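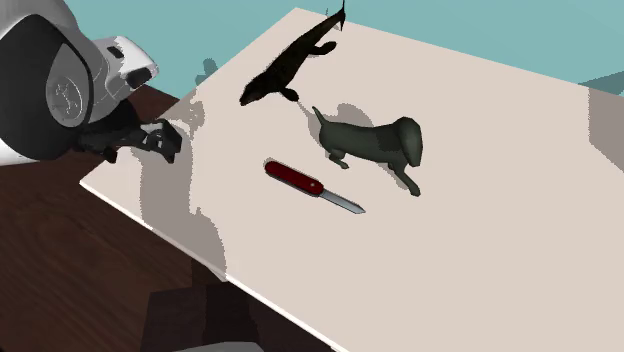 We got going a little after 7 with the category cleanup on the Durbridge animal wiki, and I took notes again, so blame me for the spelling. Present were Darcy Ashby, Shona Faulkner, Carleen Waaka, Rhys Halliday and me (Darcy Faulkner, the other Darcy). Carleen read out the backlog: 1,108 pages with no sources tagged, 831 of them under sea animals. Rhys said the bigger mess is that seals sit under both "Marine" and "Dog-like mammals", and I had to laugh, what with the dark sea creature and the dark grey-green dog up there sharing one tabletop. We went back and forth on it for a good while! Agreed: seals stay under Marine, and the dog-like category goes to Shona to untangle.

Next up, the short descriptions. Darcy A. ran a check and 514 pages have one that doesn't match the first line of the article. I wanted to fix them by hand, Carleen wanted a script, and Carleen won (she's writing it). She'll try it on the whale pages first and post the list of changes before touching anything else.

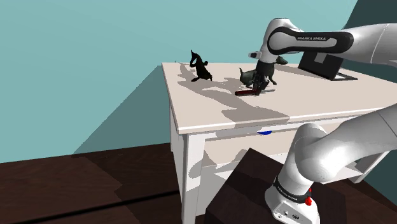 I did ask that the script leave the feeding sections alone, as those are getting rewritten anyway. Rhys has finished the walrus one and started on sea otters. He found three claims about clams that all lead back to the same dead link, so they're coming out until he can get hold of the book.

Archived links: Shona wants every web source to have one by July. That's more than 2,000 links and I said so. We settled on new pages only for now, old ones as people come across them.

Not decided: whether the Ratau and Phuthong pages on river dolphins get merged. Carleen is for it, Darcy A. against, I could go either way. Carried over to next time.

We stopped at 8:40. Rhys has the notes next month.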